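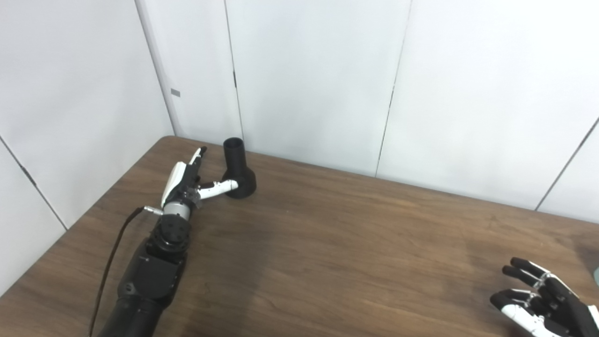
Release No. 87

FOR IMMEDIATE RELEASE

Search this site Enter keyword

Gustow Puts Two Plain Pieces on a Plain Table and Asks Buyers to Doubt Them

PANSKA, February 7, 2021 - Gustow, the small housewares firm, today opens orders for the Cumora pair: one black piece with a narrow neck and a wide flared base, and one light blue cylinder. The firm makes no claim that either will change how anyone lives. Most homes already own enough things to put on a table, and Gustow would like shoppers to keep that in mind before they read any further.

The housewares trade has spent years telling people that a cup can bring calm and a vase can fix a room. Gustow has looked for proof of this and has found none. A piece either looks right where it stands or it does not, and the only way to find out is to put it there and live with it for a while. The Cumora pair is being sold on those terms.

The black piece is the harder of the two to name. In early meetings it was called a vase, then a bottle, then a funnel, and the order form now says only "black, flared." It has an open round mouth, a slim upper part and a broad bottom. The finish is matte all over. Gustow expects that some buyers will use it for a stem or two and others will leave it bare. The firm has no view on which group is right and will not be printing a booklet of ideas.

The pair is shown on a brown wood tabletop against white paneled walls. No fruit, linen or books were brought in to help. Catalog pictures tend to hide a dull object behind a good lemon, and Gustow would prefer that a dull object be caught early.
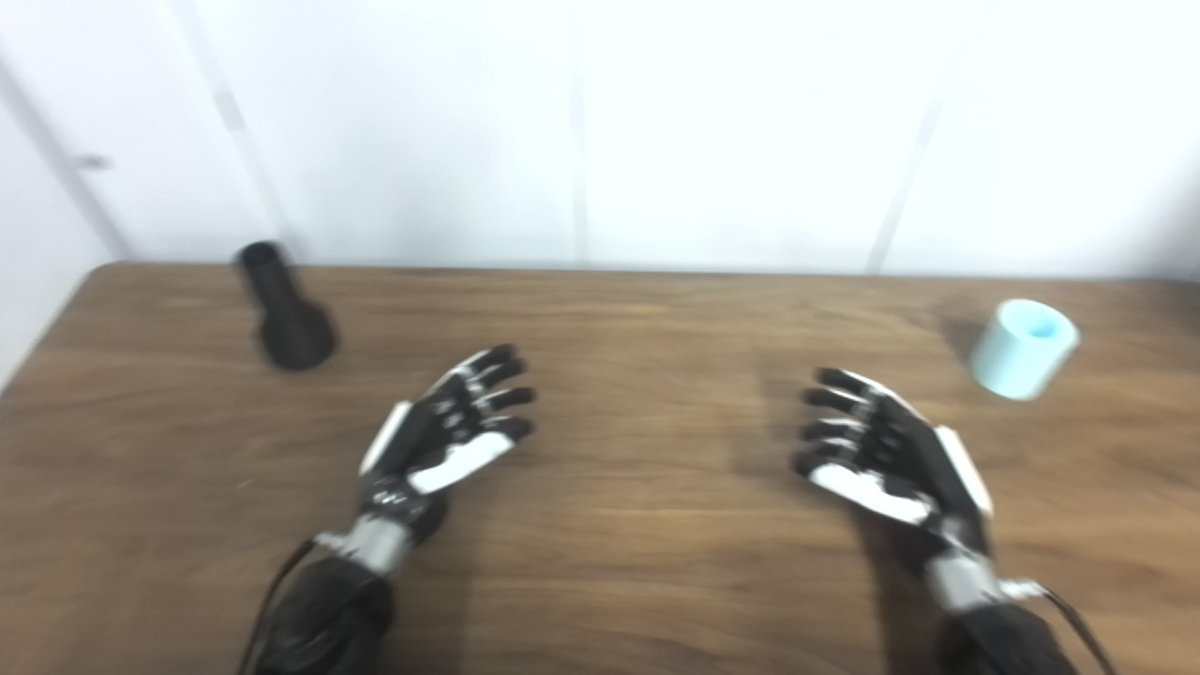

What the Blue One Is For

The second piece is a pale sky blue cylinder, and questions about it have been frequent. Villalobos, the store that will carry the pair in Panska, asked whether it should be shelved with cups or with decor. Gustow's answer was that the store should pick one and see what happens. It has an upright, simple shape and an open rim, and the color is light enough that it nearly goes missing against a white wall. Some will call that quiet. Others will say it is weak, and they may have a point.

The two pieces are sold together, although they do not match. Gustow tried several closer pairings and found them dull. A black piece beside a blue one at least gives the eye something to argue with. Buyers who want only one are free to give the other away, but the price stays the same, and the firm is aware that this will annoy people.

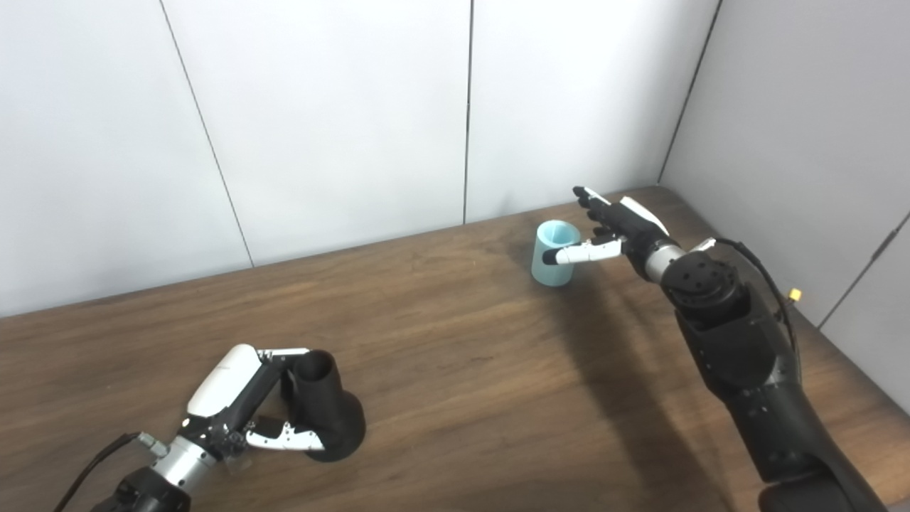 The Cumora pair, black and light blue, on the wood tabletop.

Limits, Returns and Other Small Print

The first run is 1,052 pairs. Gustow is not calling it a limited edition, as every run of everything is limited by how much gets made. If the first run sells, there may be a second. If it does not, there will be a sale, and patient shoppers could do well by waiting for it.

Returns are open for 30 days. The firm advises keeping both pieces out on a table for most of that time - not in the box, and not on a high shelf where they will be forgotten until day 31. Anyone who stops noticing them within a week should think about sending them back.

The first 100 orders will ship from Panska in February. Later orders will go out as they are packed, and Gustow will not promise a day it cannot keep. Villalobos will have the pair on its floor in the same month for those who want to pick the pieces up before paying, and the firm strongly suggests doing so. Color on a screen is a poor guide, most of all with a blue this pale.

Gustow makes and sells goods for the table. Trade orders and press questions may be sent to the Gustow office in Panska.

- END -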